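Questions people ask about the shared arm
Deltley Workshop, bay 4

Updated April 1, 2023

The arm project has a sign-up sheet, a mailing list and a steady supply of people who stop by to ask what on earth we're doing. The answers below are the ones I'm tired of giving in person. Everything we try on the arm gets run in the simulator first, and the simulator is where most of our evenings go.
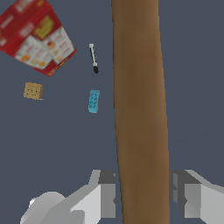

Orestis Rallis
Keeper of the simulator and of this page

Is it finished?

No. Next question.

Fine. The simulated arm reaches, opens and closes, and will go for a long wooden rod or a hammer handle. The one on the bench has four working joints and a fifth that Kiran Garg describes as "resting." We're aiming for June.

Why practice on a cereal box and a pen?

They're the kind of thing people leave on a bench. I started with a tidy set of gray cubes, and the arm got very good at tidy gray cubes. Then Magdalini Stefanou asked when she had last needed a gray cube passed to her. The object list has been groceries and stationery ever since, plus tools.

Where does the wrist camera look?

Straight past the fingers. If you're driving from that view, line up whatever you want between the two jaws before you close them. The side view is better for working out where the rest of the arm has gone, and you should check it more than you think you need to.

What has it cost so far?

$1,700, split among the people on the sheet. Of that, $200 went on a power supply that Michalis Kyriakidis insists was a bargain. It was -- for the seller.

Why do things hang in midair?

I haven't put a table in that setup. The hammer, the apple, the screwdriver and the red box all sit out in the gray with the arm, and you get used to it. Adding a table is on the list, below several items that annoy me more.
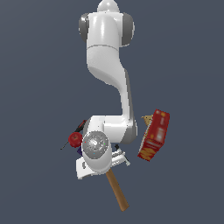 Can I bring my own objects?

Yes, if you model them yourself. Keep the files small and give them names a stranger could understand. We have one called "thing_final_B" and it has outlived two hard drives.

Do I need to know how to program?

Not for an evening at the bench. Despina Sarantis came in knowing only how to solder and now fixes my scripts, usually while I'm still explaining them. You do need to read the safety sheet by the door before touching the real arm. It's 12 lines long. Skipping it costs you a turn sweeping up.

How do I sign up?

Put your name on the sheet in bay 4 and pick a slot. Cross it out if you can't make it -- the waiting list does read the sheet, and it holds grudges.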